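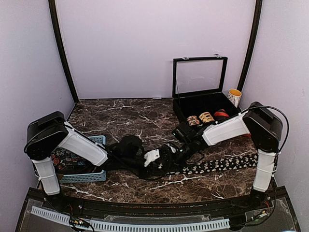 Black fabric with straps and cords, on a dark marble-pattern tabletop.

Stanari Lost Property Log

417 entries from the lost property desk at Kovthorpe bus station, typed up by Tibor Deák from a ledger with tea on it. One row per item: date, where found, what the clerk thought it was. "Umbrella, sad" is a real category and we kept it. Spelling is the clerk's. Gloves are logged singly, as they were lost. Last updated 4 May 2021. The June pages are missing, presumably on a bus.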